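Let the Library Keep Its Late Fines

Feb 13, 2019
By Elżbieta Pawlak 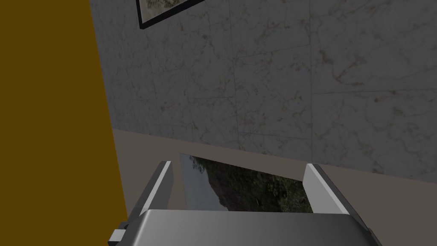 The Adton town library stopped charging for overdue books in November, and most people I talk to think that settled the matter. I was in favor of it at the time. I signed the petition on the front desk. After one winter of living with the change I think we should bring the fines back, at a lower rate and with some exceptions.

The case against fines is a good one and I won't pretend otherwise. A parent who owes money stops coming, and then the kids stop coming too. The amounts collected were small. The staff disliked asking for them, and I wouldn't want to ask a ten-year-old for a dollar forty either.

But a library is a system for sharing things, and sharing depends on people giving the thing back. I have been waiting on a book about pruning fruit trees since before Christmas. The catalog shows one copy, checked out, due back weeks ago. The person who has it will not owe anything unless the book is declared lost, and that takes 200 days. By then my apple trees will be in leaf and the pruning season will be over.

I asked at the desk how many items were overdue past a month. The answer was 996. Some of those are surely under car seats, and a few belong to people who have died or moved to Pliltgate. The rest are sitting on shelves and nightstands in houses where somebody means to get around to it.

I know how that goes. When there was a fine, I returned books on the way to the grocery store. Now I have two on the kitchen counter and they have been there since New Year's. A dime a day was never much money. It was a reminder, and I respond to those.

What I would like is modest. Give everyone 7 days of grace. After that, charge a nickel a day and cap it at three dollars. Charge nothing on children's books, and let anyone who says they can't pay have the balance cleared without filling out a form. Pliltgate does something close to this and their waiting lists move.

The money itself hardly matters. Put it toward a second copy of the pruning book.

3 comments

Nipon Thongdee
I was one of the people who stayed away over a fine. It was around eleven dollars and I was embarrassed about it for years. A cap would have helped, but I'd still leave things as they are.

juhl_road
Agree on the nickel. The new mysteries are impossible to get.

M. in Adton
Try the county's interlibrary loan for the pruning book. Mine came quickly.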